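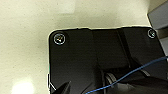
Ticket: Gourlay wellbeing survey, personal values page not saving
Opened: 11/17/18
Product: Pornura staff survey, hosted by Justside
Status: Closed, one item carried over

What was reported

Hello all, and thank you for bearing with us. The trouble is with the new survey at Gourlay, the one that asks each person what they value in their working life before it moves on to the questions about their team and the company as a whole. There are 400 people invited and 300 had started it when we wrote in, so we were really very pleased with the take-up! Sadly a good many of them told us that the page called "What matters to me" came back blank when they pressed Next, and they had to write the whole thing out again. Some had put a lot of thought into it (faith, family, why they came into this line of work) and it does feel a bit unkind to ask them twice.

What we tried first

We cleared the browser history and tried again on a different computer, with no change. We then filled in the page with one short sentence and it saved perfectly well -- so we began to suspect the longer answers. Pasting the same sentence over and over, we found that 890 characters went through and one more did not.

Reply from Justside support

Thank you for such a careful report, it saved us a good deal of digging. You are quite right about the length. The answer box lets people type as much as they please, but the store behind it was set up with a limit of 890, and anything longer was dropped without a message. We have raised the limit on your survey and added a small counter under the box, so people can see how much room they have left. Could you try one of the long answers again when you have a moment? 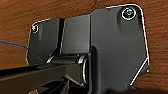
Second test, after the change

We asked eight colleagues to go back in and write as much as they liked. All 8 answers saved, and they were still there after logging out and in again. One person did find that her paragraphs had been run together into a single block, though every word was present. We can live with that for now, but it would be lovely to have the line breaks back before the results are read out at the Flornus gathering in April.

Closing note from Justside support

Line breaks have been moved to a separate ticket and we will write to you there. Answers lost before the change can't be recovered, I'm afraid, and we are sorry for that. Anyone affected can reopen the page from their original invitation -- their other answers are safe and won't need doing again.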